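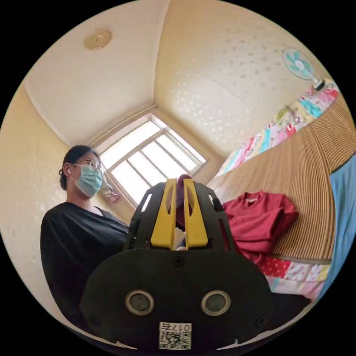
2 min read

I met her in August at the little room she rents in Bidham, and first thing I asked about was the wallpaper. "Cream with specks - it was up when I got here," she said. "I've lived with it seven years!" She loves the window most. "By 2 p.m. I don't need the ceiling light." And the wall fan with the blue blades? "Nineteen dollars, secondhand. Best thing I own." She's thinking of shelves next, but she isn't in any hurry - and neither was I, so we put the kettle on.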